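Budgeting for Handheld Grippers at Somoldale

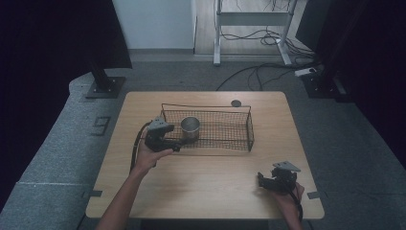
Sushil Bisht would rather talk about cables than about arms. Most equipment plans, he said, start with the manipulator and leave the input hardware to whatever money remains. At Somoldale, where he handles purchasing for the manipulation group, the order was reversed this year.

The group priced handheld grippers from two suppliers, Ivent and Tarkis. Ivent quoted $3124 per pair, cabling included. Tarkis came in lower, but spare jaws were a separate line – "and jaws are what you reorder," Bisht said. He budgets three sets per pair per year.

Delivery counted as well. The Tarkis lead time was 84 days, which would have pushed acceptance testing past the end of the budget period in May. "A cheaper unit that arrives in the wrong quarter costs us the quarter," he said.

Tasks are kept plain: a cup, a basket, a table. Bisht sets aside little for props and more for stands, clamps and power. Wireless units were considered and dropped, as battery rotation would have needed a second set of everything.

The arm purchase goes out to bid next. Palacios has asked for the payload specification, and Bisht expects to send it once the table height is fixed.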